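Fitted sheet keeps coming off one corner of a deep mattress

Home and Laundry > Bedding
Posted July 6, 2025

Gergely Major

We bought a new mattress in February, a Zerkberg, and it is a good deal deeper than the old one. Since then the bottom sheet won't stay put. It is always the same corner, top left on the side nearest the wall, and by morning it has pinged off and rolled itself up under my shoulder. The other three corners hold well enough.

The sheets are cotton, four or five years old, and have been tumble dried most weeks. I have tried turning the sheet round, and the same corner of the bed still loses it, whichever corner of the sheet is on there. I don't want to buy a full set of new bedding if there is a cheaper way round it. I have seen straps and clips for sale but have no idea if they work. The label on the sheet has washed blank so I can't tell you what depth it was made for.

The bed is pushed up against the wall and I can't move it out because of the radiator.

3 replies

Undeck

Buy deeper sheets. Yours are too small.

Nathalie De Bruijn

Undeck is probably right that the sheets are on the shallow side, but there are a few things to try before you spend money.

First, measure the mattress at the corner with a tape, from the top edge to the bottom edge, and add any topper you use. Then measure the sheet's pocket. Turn the sheet inside out and measure the seam at the corner, from the point down to the elastic. If the seam is shorter than the mattress is deep, the sheet has nothing to tuck under with and no clip will do much for it. Cotton that has been tumble dried for years will often have lost some depth.

Second, change the order you put it on. Do the awkward wall corner first, while the sheet is slack, and get the elastic right underneath the mattress with your hand flat. Next do the corner diagonally opposite, then the other two. Most people start at the easy side and finish at the wall, so the last corner gets whatever cloth is left.

Third, check the elastic. Stretch a length of it and let go. If it stays long, it has perished. You can unpick a short piece of the hem and thread new elastic through with a safety pin — I did a double sheet this way in an evening.

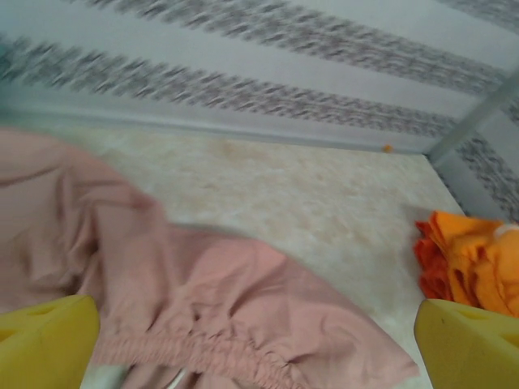 Creases matter less than people think, and I gave up ironing bottom sheets years ago. What does help is finding the corners before you lift the sheet onto the bed. When it is in a heap, all soft folds like the dusty pink one in the photo, one edge looks much like another and it is easy to start with a long side where a short side should go. Feel along the hem for a corner seam and put a coloured stitch on the inside of it, so you can find the same one each week.

If the pocket turns out deep enough and it still slips, try straps. Get the sort that cross under the corner.

Kun

Seconding the straps. Mine are Tukance ones and have stayed on so far, though the clips are stiff and hard on the thumbs. With a bed against a wall you will need to lift the mattress to fit them, so get someone to help. Also stop tumble drying the sheets on high.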